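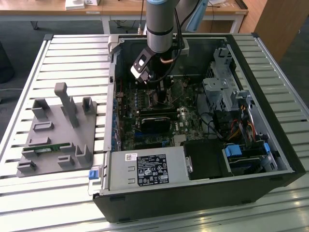 Taking apart an old office tower for parts — what order do you go in, and what is worth keeping?

Posted by tinpanlid in Home Computers and Repair

Hello all. I have been reading this site for ages and finally have a reason to post. The small print shop where I keep the books closed its back office in November, and I came home with an old desktop tower that had been holding a door open for longer than I care to say. It still starts, but it is painfully slow, and I would like to take out whatever is useful and send the remainder to the recycling place across town.

I have the side panel off and the case lying flat so I'm looking straight down on everything. There is a green motherboard in the middle with a black expansion card across it, a perforated metal cage for drives on one side, and down in the corner a bay with drives in it, held by blue plastic clips. The power supply is a long silver box along the bottom with a blue latch at one end. I was expecting to need every screwdriver in the house, and now I wonder if these blue bits mean I hardly need one.

My worries, in no special order. I don't want to snap a clip that has gone brittle. I don't know whether the power supply is safe to handle. And there is a black plastic shroud next to the drive bay that I can't see the point of, so I don't know if it comes out first or last. I would also like to save the old files before anything goes to recycling. Thank you for any help, and please assume I know very little!

Fuster_garage
Accepted by the poster

Welcome! You picked a nice kind of machine to learn on. Office towers were often built so that a technician could get through one quickly, and a colored plastic part is very often the maker's way of saying "put your fingers here." So your guess is a good one, though you will still want a Phillips screwdriver for the card and the board.

Before anything else, get your files. You say it still starts, so put the panel back on, copy what you want to an outside drive, and open a few of the copies on another computer to check them. I have been too quick at this step myself and spent a miserable evening putting a machine back together at 2 in the morning.

Then shut it down, pull the cord from the wall, and hold the power button in for a few seconds. Touch bare metal on the case now and then as you work. The power supply is fine to lift out in one piece once it is unplugged. What you must never do is open the silver box itself, as the parts inside can hold a charge for a good while.

For the order, I would go like this:

Take a few phone pictures of where the cables run, especially that bundle of power leads.
Unplug the cables from the drives and the board. Pull on the plug and leave the wires alone.
Lift out the plastic shroud. It guides air through the case, and with it gone you have room for your hands.
Release the drives. Squeeze or slide the clips gently and see which way they want to move. If one feels stiff, let the case warm up in the room for an hour and try again.
Take out the expansion card. Look for a screw or a bar at the back bracket and a tiny catch at the far end of the slot.
Power supply next, using the latch. Have a hand under it, they are heavier than they look.
Motherboard last, if you take it out at all.

As for keeping things, I would hold on to the drives, the memory and a handful of screws in a jar. Read the label on the power supply before you decide about that one. Some office makers used their own plugs or an odd shape, and then it only fits its own family of machines. I kept one out of a Stilteck tower for years before I admitted it would never go in anything else.

quietporch224

Agree with all of the above. I would only add that you should wipe the drives before you give them to anybody, even if you think there's nothing on them. Bookkeeping files are exactly the sort of thing you don't want wandering off. Our recycling place gives you a slip if they shred the drive, so ask.

Also, blow the dust out on the porch. I did mine in the kitchen and was cleaning the toaster for a week.

Qin_and_tonic

just sell it whole. I got 4 dollars for the last one lol, but it saved me the trouble

tinpanlid

Thank you, everyone, this was so kind! The files are going across to my old Plalix drive as I type, and I'll start on the cables after supper. I had no idea the shroud was for air. I'm going to keep the drives in a drawer until I have learned how to wipe them properly — I may be back with another thread about that.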